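Household Organization, Unit 5: Small Racks, Small Bottles
Course handout, Urnwood Adult Learning, November session

Picking up where we left off. Last time I ran out of minutes in the middle of the shelf part, so we start there, and then we get to tabletops, which I know some of you have been waiting for (the person with the sticky craft table, I did not forget you).

Before anything else, please pull out your sheet from Unit 4, the one with your own shelf measured on it. If you didn't measure, guess for now and fix it at home. We'll use those numbers twice.

1. What a two-tier rack is good for

I love a two-tier rack. I have one by the stove, one in the bathroom and one in the garage that used to be by the stove until I bought a better one. They're cheap, they're light, and they turn one patch of tabletop into two layers of storage plus whatever slides underneath. That last bit is what people forget! The space under the bottom shelf and behind the legs fills up with caps and lids and that one battery, and you don't look in there again until you move.

So, rule one for this unit: clear the table around the rack and behind it before you load a single thing. Bend down and look through the gap under the upper shelf. You'll nearly always find something.

Rule two: start with empty shelves. I know it's tempting to leave the three things that "already live there" and work around them. Take them off. You can put them right back if they earn it.

The set-up we're working from is a black metal rack on a light wood table, with small containers going on one at a time. 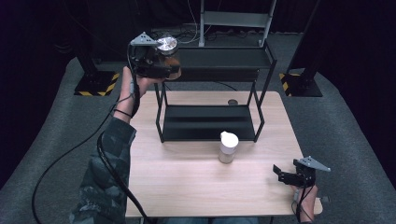
Fig. 1. Both shelves clear, a white-capped bottle in front of the rack, and a round container with a shiny top on the move.

Notice how much easier it is to make decisions when the shelves start out like this. There's one small bottle standing in front, and you can ask it a straight question: top or bottom? With a loaded rack you'd be asking where it fits, and that's a different question with a worse answer.

Also look behind the rack, toward the far right leg. Small, dark, round, lying flat. It might be a cap or a lid. See what I mean about rule one?

2. Top shelf or bottom shelf

My way of sorting goes like this. You're welcome to argue with me in class, people do.

Top shelf: things you reach for every day, and things with labels you need to read. If you have to tip it to see what it is, it's too low.

Bottom shelf: anything heavy for its size, and anything that could leak. Glass goes low too. A jar that falls from the bottom shelf has an inch or two to go, and a jar that falls from the top has the whole table and maybe the floor.

Off the rack completely: duplicates, empties, and anything you're keeping for the bottle itself. (I have a weakness here. I kept a very pretty vinegar bottle for years and never put a thing in it.)

A word on surfaces. Some racks have flat shelves and some have ribs or wires. Flat is kinder to narrow bottles. On ribs, a skinny base can land half on and half off and wobble every time you touch the rack — so set it down, let go, and give the rack a gentle nudge. If it rocks, shift it over a little and try again.

Round things in general want to be grouped by height. Put the short ones in front, even if that splits up a set. I had a matching set of Skeken spice jars that I insisted on keeping in one row, and all it did was hide the food coloring for a whole winter.

3. How full is full

My number is 60 percent. Fill a shelf to a bit over half and stop. You need finger room on both sides of whatever you're picking up, and you need somewhere for the next bottle, because there will be a next bottle.

Take your shelf measurement from Unit 4. If your shelf is 16 inches long, 60 percent gives you a bit more than nine and a half inches of stuff in the front row. Line your bottles up against a ruler on the table first and see how far they get. Most people are shocked. I was!

4. The table underneath

Okay, tabletops. Once the rack is loaded it's easy to stop looking at the table it stands on, and the table is the part that suffers.

Do this while everything is off. Wipe along the grain, with a cloth that's damp and well wrung out. Then dry it with a second cloth, and then get your eyes down low and look across the surface toward the light. Rings, crumbs and sticky spots show up from the side when you'd miss them from above.

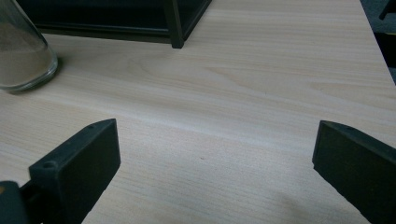

Fig. 2. Pale tabletop, with long wavy grain and a few broad ovals. The middle catches the most light.

Pale tops like this one are tricky. Where the light is strongest the grain almost washes out, and a faint ring can hide right in the bright patch. Walk to the other side of the table and look again, or switch the lamp off for a second. The dimmer side near you may be easier to read.

Those oval shapes in the grain are usually called cathedral grain, by the way. Someone in the MacLeod Street group spent a good while scrubbing at one last term thinking it was a stain, so now it goes in the handout.

If your rack has bare metal feet, stick a felt dot under each one. Check the dots every couple of months, they pick up grit and then they scratch worse than the metal did. And lift the rack to move it. Don't drag it, even an inch.

5. To do before next time

Clear one small rack, or one shelf if you don't have a rack. Look behind it and write down what you found.

Wipe and dry the table, then check it from two sides.

Load it back one item at a time, using the top and bottom lists, and stop at 60 percent.

Keep whatever didn't make it back in a bag or a box and bring me the list (only the list, please, my trunk is full).

Unit 6 is drawers. Bring your ruler again, and bring the lid of something you can't find the bottom half of.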